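The Summer I Learned to Eat the Whole Vegetable

My grandmother cooked everything. Beet tops, radish leaves, the knobby end of the leek that most of us hack off and forget. I grew up at her table and somehow came out the other side as a woman who bought bags of washed salad and threw half of each one away. I'm not proud of it! But I had a job and a long drive and a drawer full of takeout menus, and for years that was how dinner got made in my house.

What changed things was moving to Drundton. If you don't know it, you're in good company, it's a small river town with one hardware store and a market on the old freight lot. I went down there in my first week looking for tomatoes and came home with a bunch of carrots so leafy that the tops hung out of my bag and tickled the dog. The woman who sold them to me was Genalyn Sarmiento, and when I asked her to twist the greens off for me (as they do at the supermarket, I thought I was being easy) she looked at me as if I'd asked her to throw in a shoe.

"You paid for that," she said. "Go home and chop it."

So I went home and chopped it. I put it in a bowl with garlic, lemon, salt and a lot of olive oil, and I ate it on toast standing up. It was grassy and a little bitter and I wanted more of it right away. I went back the next market day and told her, and she gave me a second bunch with even more hair on it and charged me full price.

After that I got nosy. I started asking everybody at the market what they did with the parts I'd been tossing. Benjie Bautista, who grows onions on the flat land past the bridge, told me he dries his skins and drops them in the pot when he makes broth, for the color. I tried it, and my pale chicken soup came out the gold of a good wool coat. Orathai Khamphan slices broccoli stems paper thin and dresses them with fish sauce, lime and chili. She peels them first, and deeply, and she was very firm with me on that point. I skipped the peeling once. She was right, it's like chewing a broom.

My kitchen had to change a little to keep up. I used to shop once every two weeks and stuff things wherever they'd go. Now I buy less and go more often, and I've gotten fussy about how things are kept once they're home.

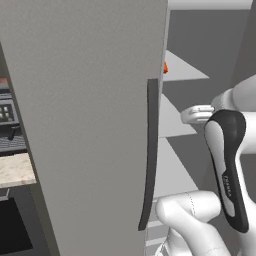
Should you leave the tops on carrots when you put them away?
Cut them off as soon as you get home, because the leaves keep pulling water out of the root and you end up with bendy carrots. Leave a short stub of stem, put the roots in a bag or a lidded box in the coldest part of the fridge, and wrap the greens separately in a damp towel. Use the greens first.

I learned that one from Ildikó Kozma, who ran a school kitchen for most of her working life and fed 399 kids a day out of it. You don't argue with that. She told me the stores near her school used to send over whatever hadn't sold, and she'd get crates of turnips with the leaves on, and cabbages with their big dark outer coats that shoppers peel away. The outer leaves went into soup. The turnip greens were cooked down with bacon ends and vinegar. She never put any of it on the menu by name, she said, she just wrote "vegetables" and the plates came back clean.

I asked her to write down the soup for me, and of course her version makes enough for a gymnasium. It took me an entire evening with a pencil to get it down to a pot I could lift. I've made it eight times since and I still think it wants more caraway than she does, but we've agreed not to discuss it.

Some experiments went badly, and I feel I should mention them. Potato peel chips were wonderful for one night and like fingernails by morning. Banana skin curry I will leave to braver people. Pea pods made a pretty green stock that tasted of lawn. And I once tried to pickle watermelon rind in August with the windows shut, in a heat wave, with my sister visiting, and she still brings up the smell at weddings.

The pickles themselves were great, though! Sweet and sharp and crunchy. We ate them with ham.

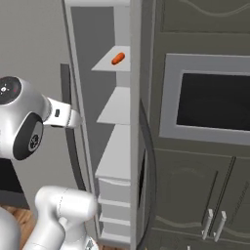

How long do cooked vegetable scraps keep?
Three to four days in the fridge in a closed container is a sensible limit for things like cooked stems and greens. For anything longer, freeze them flat in small bags on the day you cook them, and they'll be good in soup for several months.

Freezing is where I've become a bit of a bore. I keep a bag going for stock (onion ends, carrot ends, mushroom stems, parsley stalks) and when it's full I make broth. No cabbage or broccoli in there, they take over. No potato peels either, they turn it cloudy. I used to label everything beautifully and now I just write "soup" on it in marker and hope.

The best meal I've had all year was at Lucienne Poulain's place, up the hill from the market. She asked eight of us over and cooked from whatever was left on the stalls at closing time. We had a cold soup made from lettuce that had gone tall and tough, then chard stems baked with cream and old bread on top until the edges went dark. I had always cut the stems out of my chard. I'd been throwing away the good part! She served the leaves the next day, she said, to herself, with an egg.
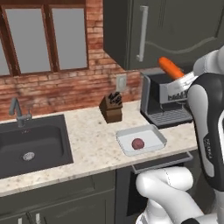 After the chard there was a carrot cake, and the carrots in it were the split, crooked ones Genalyn can't sell in a bunch. Lucienne grates them on the big holes, skins and all, after a good scrub, and uses brown butter where I'd use oil. I asked for the recipe and got it on the back of an envelope with two of the amounts missing. I've been guessing ever since. A cup of walnuts seems right. The baking soda I'm less sure of, and the one I made last week sank so far in the middle that I filled the hole with whipped cream and called it a pudding.

People ask me if all this saves money, and it does, a little, though I've spent a good part of it on olive oil. Mostly I've noticed that I take the trash out less and that I'm not so scared of a lumpy vegetable. I bought a celery root the other day the size of a softball, roots still dangling off it like an old mop, and I had no plan for it at all. Genalyn said to roast it whole and save the leafy stalks for salt. You dry them in a low oven, crush them up and mix them with coarse salt, and then it goes on everything, eggs especially. Mine is in a jam jar by the stove and it's already half gone.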